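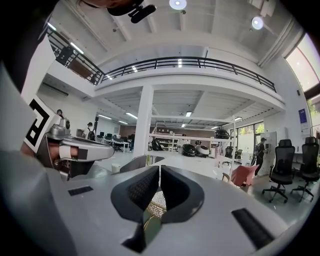

What does Brilell do?

Brilell tests drinking water from private wells, springs and small shared systems, and sends the owner a written report with the results.

About the laboratory

Brilell is an independent water testing laboratory. It was started by Branwen Lougher, an analytical chemist, and Kamran Dhanial, who had worked in well drilling and pump service. The laboratory does not sell filters, softeners, pumps or treatment chemicals, and it takes no commission from companies that do. Income comes from testing fees and from a small amount of training work.

In the 12 months to the end of August the laboratory received 2,882 samples. Of these, 2,515 came from private wells. The rest came from springs, cisterns, campgrounds and shared systems serving a few houses each. The laboratory has a staff of 15, including the courier drivers and the office.

What we test

The standard panel covers 27 parameters. It includes total coliform and E. coli, nitrate, nitrite, fluoride, chloride, sulfate, pH, conductivity, alkalinity, hardness, and a group of metals that takes in arsenic, lead, copper, iron, manganese and sodium. Results for metals are given as total concentration unless a filtered sample was requested.

The short panel covers bacteria, nitrate, pH and conductivity. It is suited to a yearly check on a well with a known history. For a first test, a house purchase, or a well that has been deepened or had its casing repaired, we recommend the standard panel.

Radon, PFAS and pesticide residues are not run in our building. Samples for these are forwarded to a partner laboratory, Anel, and the report shows which results were produced there. Anel's charges are passed on without markup.

How samples are handled

Bottles are supplied by the laboratory and should not be rinsed before use. The bacteria bottle contains a small quantity of sodium thiosulfate, which neutralizes any chlorine in the water. The metals bottle is supplied empty, and acid is added at the laboratory on receipt. The nitrate bottle must be kept cold.

Each sample is logged at the counter with the time of collection, the time of receipt and the temperature on arrival. Bacteria samples have to be set up within 30 hours of collection. A sample that arrives after that limit is rejected and a new bottle is sent out at no charge. We do not run late samples with a note attached, even at the owner's request.

Metals are measured by inductively coupled plasma mass spectrometry, and anions by ion chromatography. Coliform and E. coli are measured with an enzyme substrate method after incubation at 35 degrees Celsius. Every batch includes a blank, a duplicate, a spiked sample and a check standard from a second source. If the check standard falls outside its limits, the batch is run again before any result is released.

Lead and the first draw

Lead in well water usually comes from plumbing, and the result depends heavily on how the sample was taken. The standard kit has two metals bottles for this purpose. The first is filled at the kitchen tap after the water has stood in the pipes for at least six hours. The second is filled from the same tap after it has run for five minutes. A high first bottle and a low second bottle point to the faucet or house piping. When both are high, the well, pump fittings or service line should be looked at. Do not remove the aerator before the first bottle.

Reports

Reports are issued as a PDF, with a paper copy on request. Each line gives the result, the unit, the reporting limit, the method and the drinking water limit where one applies. Results below the reporting limit are written with a less-than sign and are never written as zero.

Reports and sample records are kept in Billik, our records system. Owners can ask for earlier results from the same well, and a buyer can be given them with the seller's written permission. Until 2016 records were kept on paper. The older files have been scanned, but they are not searchable by well number, so please allow a few extra days.

Questions about a report are answered by the analyst who signed it. We can explain what a number means and whether a repeat sample is advisable. Medical questions should go to a doctor, and we do not recommend particular brands of treatment equipment.

The building

The laboratory occupies the former Siriwardena dairy, on the east side of the creek. The old cold room is used for sample storage. The incubators and the bacteria bench are in a separate room with its own air supply, and nothing from the metals side is carried through it. Parking is at the rear. The drop-off hatch beside the loading door is refrigerated and may be used outside office hours for everything except bacteria samples, which need to be handed to a person.

Open day

The next open day is Saturday, November 25, 2023. Kamran Dhanial will give a talk on well caps and surface drainage in the morning, and Branwen Lougher will go through sample reports in the afternoon. Visitors may bring their own reports, including reports from other laboratories. Nitrate screening is free on the day with a fresh sample in any clean, unscented container. The screening result is a strip reading and is not suitable for a mortgage lender.

Kits can be picked up at the counter or mailed. Allow two days for delivery, and avoid collecting bacteria samples on a Friday.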